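About Lalwood

Home About Our Work Visit Us Contact

Lalwood is a small company in Sturotham that spends its days on a question most of us have asked while standing over a full sink: can a machine do this yet? We get asked it at family dinners, we get asked it by the people who deliver our mail, and we ask it ourselves every morning when we switch the lights on. The short answer is "some of it, on a good day." The longer answer is pretty much the rest of this page, so get comfortable.

We started out in a rented unit behind the old Bakos warehouse, with two arms, one workbench and a great many borrowed kitchen things. Back then our plan was to teach an arm to empty a dishwasher. We gave ourselves a summer for it. Anyone who has tried the same thing is probably smiling by now, and we don't blame them a bit! Plates were fine. Forks were a misery. A wet plastic lid, the kind that comes with leftovers and never quite dries, could stop us for an entire afternoon, and we learned more from those lids than from all the plates put together.

These days we have more room, better coffee and a list of chores that we keep coming back to. There are 44 jobs on it, half from the house and half from the shop floor. Folding a hand towel is on there, and so is wiping down a counter with something standing on it that has to be moved first. From the shop side we have sorting screws back into their bins, loading parts into a tray, setting a part down the right way up, and sweeping up under a bench. Every job gets tried again whenever we change something, and we write down what happened even when it's dull or embarrassing.

So where do things stand? Picking up one solid object from a clear spot, with good light, is something we'd trust a machine with most of the time. Our last round was 249 attempts at simple pick-up jobs, and 203 of them went well enough that a person didn't have to step in. We were pleased with that (there was cake). Then we ran the cloth jobs and were a good deal quieter. Soft things, tangled things and anything that has slid behind something else are still hard, and a drawer that sticks can undo a week of good work. If you came here hoping to buy a machine that will do your laundry from hamper to closet, we can't sell you one, and we'd be a little careful around anybody who says they can.

Shops are a different matter. A small shop can often change the job to suit the machine, by adding a tray here or a stop there, and that makes life so much easier. Stasex, our testing program for local workshops, grew out of just that. We come by, watch how the work is done, ask far too many questions, and tell you which part of it a machine could take on now and which part should stay with the person who already does it well. Sometimes we end up recommending a better shelf. We don't charge for the first visit, and we do like to see the place while it's busy.

We also open our doors to schools and to anyone nearby who is curious. Kids are wonderful at this. They bring us chores we'd never have thought of, such as matching mittens or getting cereal out from under a car seat, and a few of those have made it onto the list. Open afternoons were paused in February while we moved benches, and we're putting together the new schedule now. Write to us through the contact page if you'd like to hear when it's ready, and tell us which chore you would hand over first. We read every one of those notes and quite a few of them are pinned up by the kettle.

Page last updated March 9, 2021

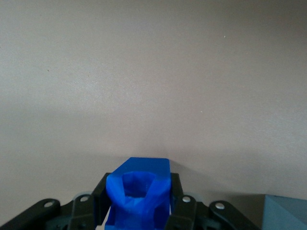 Holding a hollow blue part between two fingers, one of the pick-up jobs at Lalwood.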